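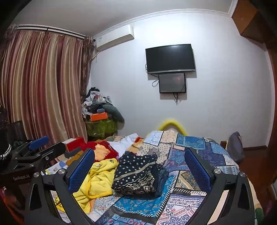
Sarmīte Raudsepp

Right, Easter Sunday, 20th April, and I am lying on the couch with my shoes still on. Thread about the weekend, because I promised my sister I'd write it down before I forgot the good parts.

So you know my mom and dad were flying in Thursday night. Flight lands at nine, easy. Except I had it in my head that it was Friday. I was in the supermarket holding a leg of lamb when Dad called from the arrivals hall to ask where I was parked.

I was parked at the supermarket, Dad.

Drove to the airport with the lamb on the passenger seat. It set off the seat belt alarm the whole way. I ended up buckling it in.

They were very nice about it. Mom said she'd enjoyed the sit down. Dad had already made friends with a man from Bremel who sells gutters, and now I have a quote for gutters.

Of course the house wasn't ready. I had a whole Friday planned for that! Instead they walked in on the ladder in the hall, half the hall painted, and Darius eating cereal for dinner over the sink.

Darius, to his credit, put down the bowl and made everyone omelets. Really good ones too. Where has this been for eleven years?

Friday we drove up to Trimodmont, which I've been going on about to my parents since we moved here. 37 miles, the last bit all bends. Mom had her eyes shut for the bends and kept asking if it was pretty.

It was pretty. It was also closed. The little cafe at the top doesn't open until May, and there was a sign saying so, handwritten, and under it someone had written "sorry" in a different pen.

We ate crackers in the car with the windows fogging up and Dad told the story about the goat and the wedding cake. I've heard it since I was four and the goat gets bigger every time. I laughed so hard I had to get out and walk around.

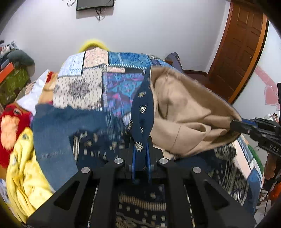 Navy print with the little eyes on it

Saturday was for cooking. Jurgita next door lent me her big roasting pan, plus a folding table, plus three chairs, plus her son to carry them. I need to do something nice for that woman.

Mom took over the potatoes. I'd bought enough for nine people and she sent Dad out for more. He was gone nearly 25 minutes for a store that's across the road. Gutter man had called him back.

Then today! Nine of us around two tables that aren't the same height, so the salad kept sliding toward Tõnu. He just ate it as it arrived.

We did the egg knocking thing, like at Grandma's. You each get a boiled egg and bash the ends together and whoever's doesn't crack wins. Mom won every round. Rūta wants her egg checked by a lab.

The lamb was a bit overdone, I'll admit it. After all it had been through, too. Everybody had seconds anyway, and there's a cold plate of it in the fridge that I've been visiting.

After lunch we walked down to Drultlow to look at the ducks, and it started hailing on the way back. Proper hail, bouncing off the sidewalk. Dad put a bread bag on his head. Mom walked ten steps ahead and pretended she was with another family.

They're both asleep now – so is Darius, so is the dog. Dishwasher's on its second load and there's a third one waiting on the counter that I'm choosing not to look at.

I'm back at work Tuesday with 188 unread emails (I peeked, I know, I know). Tomorrow is still mine though, and Mom wants to finish painting the hall. I'm not going to argue with her.

Oh, and my sister just asked, yes, the lamb wore its seat belt all the way home too. Dad sat in the back with Mom.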